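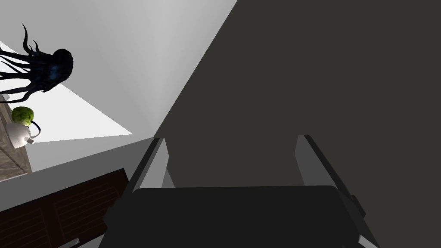 CHAPTER 3
Rehearsing the Build: The Gripper in a Simulated Kitchen

Learning objectives

After completing this chapter, the reader should be able to:
- explain why a wrist view is set up in simulation before the arm is mounted on the bench;
- identify the gripper body, the two fingers and the gap between them in a tilted view;
- relate a tilted view to the true upright direction of the room;
- prepare a written work plan for the first assembly session.

3.1 Introduction

The preceding chapters dealt with the choice of a workspace and with the tools required for a small arm. The present chapter takes up the first stage of the build itself. In this stage the gripper exists only as a model on the computer, and the room in which it moves is also a model. The reader who is working at home will need one computer and a clear desk. The reader who belongs to a shared workshop should reserve a computer for the full session, as interrupted runs are a common source of lost settings.

The chapter follows the Arudow project, a two-finger gripper built by members of the Tindley workshop under the direction of Gaëtan Poulain. The project began in May and required 17 sessions, of which nearly half were spent in simulation. This share of the time may appear large to a beginner. The workshop's records show that most changes to the finger pads and the mounting bracket were made at this stage, when a change involved the editing of a file and no material was cut.

3.2 Reading the Wrist View

The view that opens this chapter is a rendered one, and it is strongly tilted. The gripper remains at the bottom center while the walls and furniture of the kitchen run diagonally behind it. Readers often find such a view confusing at first. It is advisable to begin with an object whose resting position is well known. The kettle serves this purpose: its base lies against the wooden ledge, although it appears on its side. Once the ledge has been recognized as a level surface, the rest of the room can be placed in relation to it.

The fingers should be examined next. They extend from the black body with a wide gap between them, and the gap is empty. The left inner pad appears noticeably brighter than the right. A difference in shading of this kind should be written down in the build log, together with the settings in use. It should not be taken as evidence that the pads are made of different materials until the model file has been checked.

Large plain surfaces require particular care. The dark olive-grey area behind the fingers carries no markings or texture, and a single view of such a surface gives the builder little help in judging its distance. In the Arudow project, distances were always read from the model and never estimated by eye.

3.3 Choosing Objects for the Room

A simulated room should contain objects of several shapes. Round items, such as the bumpy green fruit or vegetable beside the kettle, test whether the finger pads can close evenly. Items with handles and spouts raise the question of where a grasp should be made. Irregular forms are also of value. The black octopus-like figure, with its thin and curling limbs, presents outlines that no simple box or cylinder can represent well.

The beginner is advised to start with no more than three objects and to add others only after the arm can be moved through the room without contact. Object files should be kept in a separate folder and named in a consistent manner. The Tindley members used the prefix Ulleck for every room file and the prefix Sin for every object file, a practice that made it possible for members on different shifts to find one another's work.

3.4 Preparing the Work Plan

Before the first session, the builder should prepare a plan of one page. The plan should state:
1. the model of the gripper to be loaded and the date of its last change;
2. the starting position of the wrist, including its tilt;
3. the objects to be placed in the room;
4. the person responsible for saving the results.

The plan is to be signed by two members when the work takes place in a shared workshop. A person building alone should keep the plan with the log and review it before each new session.

3.5 Key Terms

Wrist view: the view obtained from a point fixed near the gripper, which turns as the wrist turns.
Finger pad: the inner face of a finger, intended to meet the object.
Clearance: the shortest distance between any part of the arm and the nearest surface in the room.

Section 3.6 describes the loading of the gripper model and the setting of the wrist position.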